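Changing course after the first year

13 May 2021

I have had a few messages asking how I moved from civil engineering to information systems at the end of my first year, and whether I would do it again. I have put it all in one post so I can send people the link.

I started at Benance College in the civil engineering programme. I picked it because my uncle works in road building and because my maths marks were good enough. There was nothing wrong with the course. The lecturers were decent and the first term was mostly maths, physics and technical drawing, which I could manage. By December I had noticed that the only module I looked forward to was the introduction to programming, and that was worth 5 credits out of the whole year.

I talked to my personal tutor, Maribeth Fajardo, before the holiday. She told me to sit all my exams as normal and not to make up my mind until the marks were out. That was good advice. If I had stopped revising for statics I would have failed it, and the transfer form asks for a full set of passes.

The form is four pages long. You need a signature from the head of the department you are leaving and another from the head of the one you want to join. There is also a written statement, which can be up to 1,000 words. Mine was shorter than that. I wrote down which modules I had liked, what I had done outside class (a small booking page for my cousin's bicycle repair shop, and half of an online databases course) and what I thought I wanted to do for work. I left out any complaints about civil engineering, and I would suggest you do the same.

The interview was with Efren Barredo and Lorna Pangilinan, who both teach second year systems analysis. It lasted over 20 minutes. They asked me to explain what a primary key was, to talk through how I would plan a library loans system, and to say what I would do if I didn't get in. I said I would carry on with civil and apply again to a different place later. I don't know if that was the right answer but it was true.

The offer came by email with a list of conditions. I had to make up two modules, discrete maths and computer organisation, on top of the normal second year load. There was also a fee of 1,334 pesos for having the record changed, to be paid at the cashier's window in person. Take the printed email with you. I didn't, and had to queue twice.

The make-up modules were the hardest part. Discrete maths was fine after the first few weeks, once I stopped trying to learn the proofs by heart. Computer organisation clashed with a lab, so I watched the recordings in the evening and went to Guadalupe Ocampo's help hour when I got stuck. She runs it in the Dizon building, second floor, and there were usually only a few of us there. If you are doing the same module, go early in the term. It fills up before the assembly language test.

As for what the course is like, the second year is split between databases, networks, systems analysis and one module you choose yourself. I chose human-computer interaction. A friend who transferred with me chose accounting for systems, and he says it is more useful than it sounds. There is less maths than in civil and a lot more writing. I had not expected the writing. Every group project ends with a report, and the report counts for nearly as much as the software.

Group work is also a bigger share of the marks than I was used to. My first group was not good. Two people stopped answering messages and the rest of us did the database design between us in a week. The second group, for Amado Tagle's networks module, agreed on the first day who would do what and wrote it down, and we had no trouble at all.
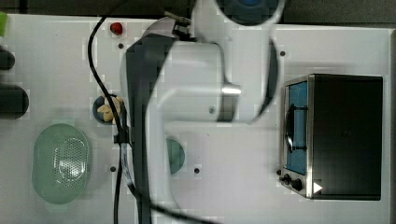
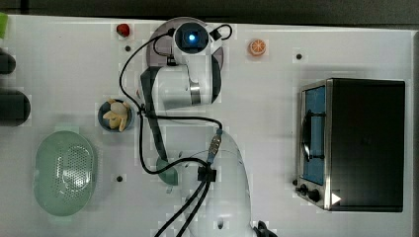
Credits are the other thing people ask about. Of my first year modules, the maths, English and programming ones were carried over in full. Physics counted as a free choice. Technical drawing and statics counted for nothing, which means I will probably need one extra term to finish. I have asked if I can take a summer module at the Motano campus to shorten that, and I am still waiting for a reply.

Scholarships do not always move with you. Mine was a general one, so it did. A classmate had one tied to engineering and lost it when she transferred, so check the wording of yours before you hand in the form. The student finance desk will look it up if you give them your student number.

I would do it again. I would just start the form sooner, as getting the two signatures took me nearly three weeks. If you have a question I haven't covered, leave a comment and I will try to answer it after my exams.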